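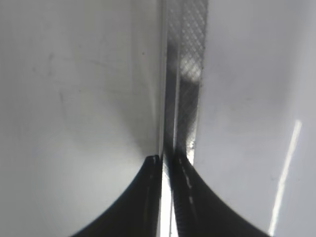

Gripper fingers, close up.

Ok quick one before the dishes. Thanksgiving is done, I'm tired, there is a pie tin soaking in the sink that I'm pretending not to see.

Second year we've had it here in Dristadton instead of driving to my mother's. Thought it would be easier. It was not easier. No drive, sure, but everybody comes to you, and they come early. Valter was at the door before I had the bird in. With a suitcase. For one night.

So the bird. Ordered from the place out in Clenmont like last time, picked it up, order number 1604 scribbled on the bag, fine. Didn't check the weight until I got home. Huge. Did not fit the pan. I ended up taking the legs off and roasting them seperately on a cookie sheet, and you know what, I'm doing that every year now. Legs done, breast still juicy, no arguing about who gets the dark meat. Salt it the night before. Leave it uncovered in the fridge if you have the room, I had to move the milk to the garage. 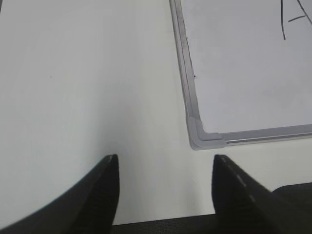

Stuffing was Carolina's. Cornbread, celery, way too much sage, perfect. She bakes the cornbread 2 days ahead and lets it go stale on purpose. I tried to get the recipe out of her and got "until it looks right". Thanks.

The cranberry sauce from the can won again. I made a real one with orange peel, it went around the table once and came back full. Kourosh ate some to be polite. The can kind was gone before the rolls.

What else. Green beans, forgot them in the microwave. Found them at ten at night. Every family has a dish like that I think.

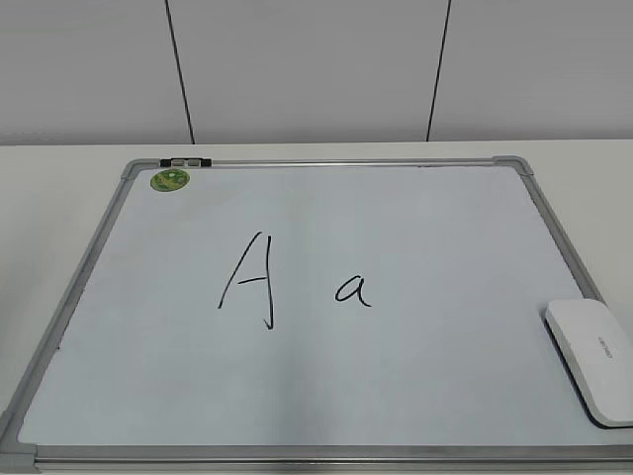
Page last changed: 25/11/2022

Added the gravy part because Liette asked. Drippings, flour, stock, whisk. Use equal spoonfuls of fat and flour, let the flour go a little brown first, then the stock slowly. If it's lumpy put it through a strainer and don't tell anyone. Mine was lumpy.

Then the parade on TV - we only half watched it, the kids wanted the balloons and not the singing. Then football, then the long sleepy part where nobody wants to be the first one to get up off the couch. Adelino snored. We let him.

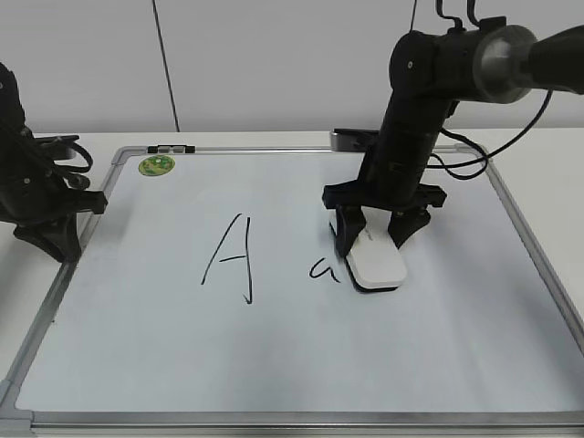 Filed under: Holidays / Food / Family

Leftovers plan, mostly for me so I remember it in February when I'm digging in the freezer: soup from the bones, pot pie if there's enough breast meat, the rest chopped small and frozen flat in bags. Label the bags!! Last year I thawed what I thought was turkey and it was pears.

No shopping today. I saw the lines last year at the Troltatton mall, waited 30 minutes just to park, bought socks. Staying in with a sandwich - turkey, stuffing, the canned stuff, mayo, toasted. Valter is still here by the way. The suitcase makes more sense now.

Ok. Pie tin.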